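Accueil Numéros Auteurs Soumettre Recherche

4. Résultats : le soin du matériel partagé comme forme de sociabilité

4.1. Une salle, ses habitués et leurs heures

Avant d'en venir aux entretiens proprement dits, il nous faut dire un mot de la salle Tahiri, où nous avons passé le plus clair de notre temps et où l'on nous a reçus avec une gentillesse dont nous restons redevables. Elle occupe l'ancien entrepôt d'un grossiste en tissus, entre une boulangerie et un atelier de cycles, et l'on y entre par une cour que les plus anciens appellent encore « le quai ». Les registres d'accueil que la gérance nous a laissé consulter recensent 2498 passages pour la période étudiée, dont 2084 sont le fait d'abonnés ; le reste revient à des visiteurs munis d'une entrée à la séance. Cette proportion a son importance pour la suite, car les deux publics n'entretiennent pas du tout le même rapport aux appareils ni aux personnes qui les entourent.

Les abonnés du matin se connaissent par leur prénom, parfois par leur métier, et presque toujours par leurs habitudes. L'un prend le rameur, l'autre s'étire longuement près du radiateur, et il est entendu que l'on ne bouscule pas cet ordre-là. Abdelilah Nasr, retraité des chemins de fer, nous a raconté en riant qu'il avait mis tout un hiver à se faire une place devant la fenêtre. Le public du soir, plus jeune et plus pressé, se croise sans toujours se saluer ; on y porte des écouteurs, on attend son tour en regardant son téléphone, et les conversations se nouent plutôt dans la cour, une fois la séance terminée.

4.2. « On laisse la place comme on aimerait la trouver »

Notre questionnaire, distribué au mois de juin, a recueilli 235 réponses exploitables. À la question ouverte sur ce qui fait « un bon voisin de salle », plus de 100 répondants ont évoqué d'eux-mêmes le nettoyage des bancs, bien avant la politesse, le partage des appareils ou le niveau sonore. Nous ne nous y attendions guère – notre hypothèse de départ, inspirée des travaux sur les piscines municipales, donnait au bruit la première place – et il a fallu reprendre une partie de notre grille de codage en conséquence.

Le geste en question est des plus ordinaires, et chacun l'accomplit un peu à sa manière. Rania Kettani, qui fréquente la salle depuis son ouverture, y voit une marque d'égard envers la personne suivante : « Ma mère essuyait la table avant de se lever, même chez les autres. Je fais pareil ici, on laisse la place comme on aimerait la trouver. » Ilari Hämäläinen, arrivé plus récemment, avoue quant à lui avoir appris en observant les autres, sans que personne lui ait jamais fait de remarque. Ce type d'apprentissage silencieux revient dans un grand nombre d'entretiens, et il nous paraît plus efficace que l'affichage, que bien peu de nos interlocuteurs se rappelaient avoir lu.

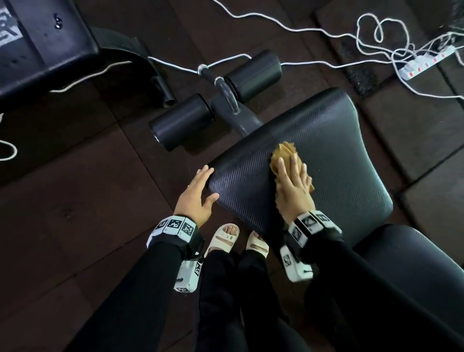
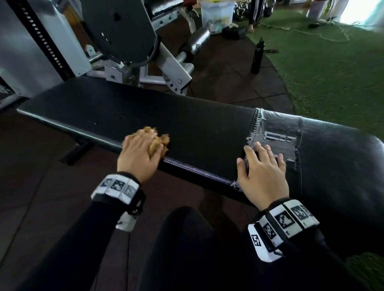
Figure 3. Chiffon en main, sur le revêtement noir d'un banc. Salle Tahiri.

Il serait pourtant dommage de ne retenir que l'hygiène. Lorsque nous avons demandé à nos interlocuteurs ce qu'ils feraient si ce petit rituel venait à disparaître, la plupart ont parlé de tout autre chose : d'un lieu qui deviendrait anonyme, d'une salle « comme une gare », selon le mot d'Abdelilah Nasr. L'attention portée au matériel sert ici de signe de reconnaissance entre des gens qui, par ailleurs, ne se disent pas grand-chose, et elle rejoint ce que Henrik Reinholz avait relevé dans son étude des jardins familiaux de Wurnon à propos des outils rendus propres à la remise commune.

Reste la question des visiteurs à la séance, que nous n'avons pu interroger qu'en petit nombre. Taha Ait Brahim, qui a mené cette partie de l'enquête, les décrit comme soucieux de bien faire mais incertains des usages, et souvent reconnaissants qu'un habitué leur adresse la parole. Nous revenons dans la section 5 sur ces premiers échanges et sur la manière, tantôt généreuse, tantôt un peu raide, dont les anciens accueillent les nouveaux venus.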